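Progress report to the Grestis fund, second period
Project: learning kitchen and cleaning tasks from hand-held grippers
Prepared by the Flevolel group, Brakalholm site

This report covers the work since December. It is shorter than the first one because we have one main result to give, and we do not trust it as much as we would like.
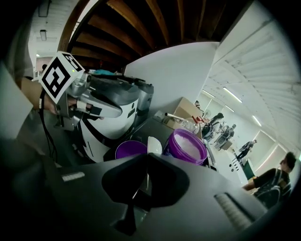
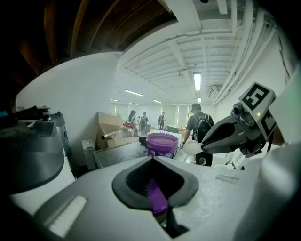
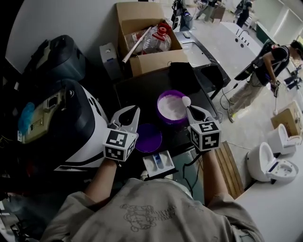
Recording at the Brakalholm work area, with hand-held grippers and marker cubes.

1. What was planned

The proposal said that people holding grippers could teach a robot arm everyday handling of powders, lids and containers, with no arm in the room while the recordings were made. We were to collect the recordings, train one model on them and compare it with the Kadrić baseline, which we wrote ourselves in the first period and which uses fixed, hand-tuned movements.

2. What was done

We now have 3,005 usable recordings. A recording counts as usable if the position track holds from start to finish and a second person agrees on which task it shows. Both rules are looser than those in the proposal. We relaxed them when the stricter version threw out too much, and the fund should know that before reading the next section.

3. Result

On the scooping task the trained model finished 70 per cent of its trials. The baseline did worse on the same trials. On paper that meets the target for this period.

We have doubts. The trials used the same containers as the training recordings, on the same table and under the same lights. When we moved the container to the other side of the table the model often went for the old place first. That looks to us like memory of a layout, and we would not call it a skill yet. The baseline was also tuned by people who were busy with something else, so beating it says little.

Two-handed work is weaker still. Tracking between the left and right grippers drifts when one marker cube hides the other, and the model then closes the fingers too early. Closing lids was tried on the arm and dropped after a few days. We have left it out of the figure above – including it would have pulled the figure down.

4. Changes to the plan

The proposal promised a larger collection next. We would like to stop collecting for a while and spend the time on testing. More recordings from the same table would make the number go up and tell us very little.

We ask to use the next period for the following:
Trials in 3 rooms the model has no recordings from.
A set of 4 containers kept out of training altogether.
A baseline tuned with the same hours as the model.
The original rules for a usable recording, applied again to everything we hold.

The last item will shrink the collection. We can't say yet by how much.

5. Money

Spending is within the agreed sum. The share set aside for extra recording time has not been touched, and we ask to move it to testing. The revised cost sheet is attached to this report.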